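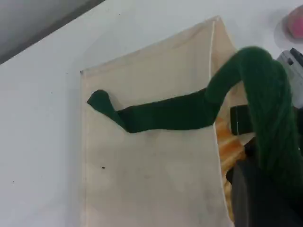 Bag Week at the Horrocks Robotics Club

Home | Projects | Gallery | Join Us | Contact

Hi everyone! So I promised I'd get the grocery packing pictures up before the end of January and for once I made it (barely, it's past eleven at night and I'm eating cereal). If you're new here, we're the after-school robotics club at Horrocks, there are 17 of us this year, and our big spring project is teaching an arm to pack a bag of groceries for the Cukness Challenge. Demetrius Begay runs the arm most days, Giorgia Lo Presti does nearly all of the code, and I'm Declan Hulme, I do the tables, the snacks and this page.

The rules say the bag has to be a soft one. No boxes, no bins, no stiff paper sacks. When Mr. Galli read that part out loud we all thought great, easy, who hasn't packed a tote bag? Then we spent the first 3 meetings just talking about handles. A strap can end up pretty much anywhere, and it never lands the same way twice, so whatever path you saved from the last try is no good to you now. Giorgia had a whole page of notes titled "STRAPS" in capitals, with nothing under it but question marks. 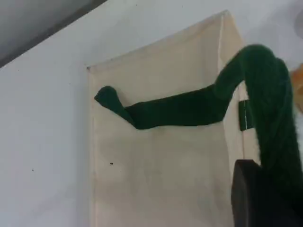
We ended up splitting the job in two. One half of the club works on the bag (grab it, turn it, get it open) and the other half works on the groceries. I'm a bag person. Bag people are slower and we complain more, but we also get the louder cheers when something goes right! Our best trick so far came from Glenys Inskip, who helps out from the sewing class down the hall. She told us to quit thinking about the cloth and look for the seams, because a seam holds its shape when the rest of it flops around. Demetrius rewrote his practice plan that same afternoon.

The grocery people have a different set of headaches. Squeeze too hard and you've got crumbs, squeeze too soft and it drops before you're anywhere near the bag. They keep a chart of grip settings taped up by the door with a column for "too much," a column for "not enough" and a very skinny column for "yes." Bread got its own row, and fruit is getting one next.

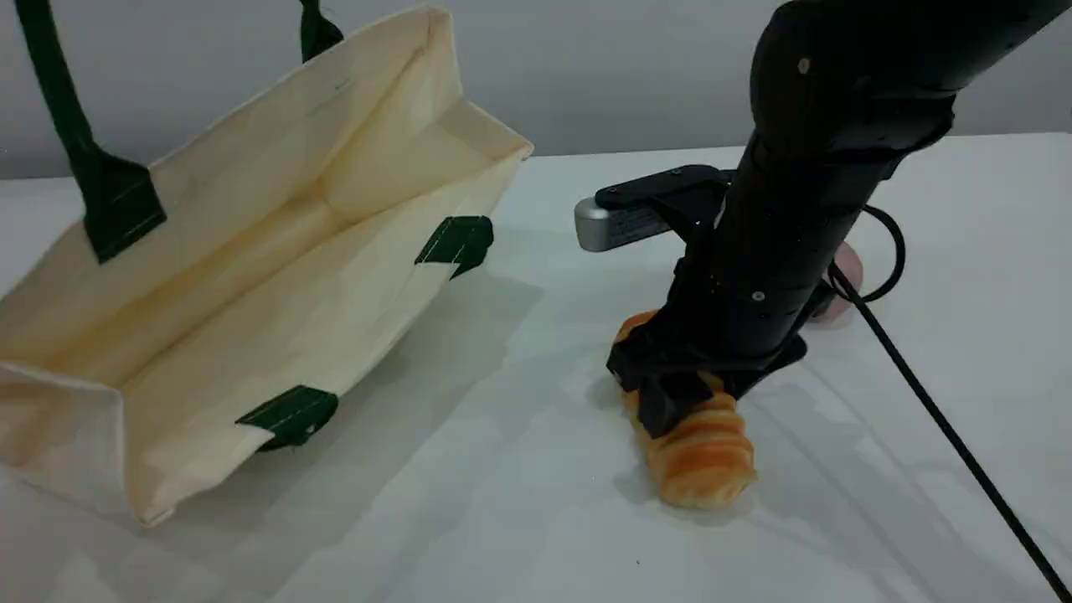 Scoring goes like this: you get points for each item that makes it in, bonus points if the heavy stuff goes in first, and you lose points for anything crushed. A perfect run is worth 80. I'm not going to tell you what we got on our first full run, but Mr. Galli called it "a place to begin" and bought everyone pizza, so you can probably work it out. We have 9 more practice sessions before the challenge, and the team from Flurnaner is supposed to be really good this year, so no pressure or anything.
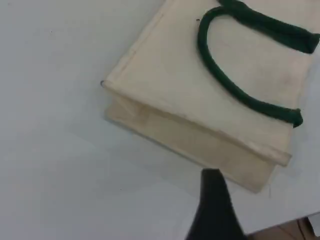

My own favorite part of the project is the approach, meaning the last little bit of travel before the fingers touch anything. We go super slow there. Come in too low and you bump the table, come in too high and you sail right over the fabric. With the bag on its side and one finger coming up at that bottom edge, there's hardly any room to be wrong, and you can hear the whole club stop talking. Giorgia wants to try a shallower angle next time and I want to try a slower speed, and we've agreed to do hers first (I lost the coin toss).

More pictures next month once the grocery half lets me near their side of the room. If you want to come watch, we're in the shop from three thirty until they turn the lights out on us, and visitors are always welcome. Bring a snack to share!

14 likes | 6 comments | 2 shares

Horrocks Robotics Club | Contact us | Back to top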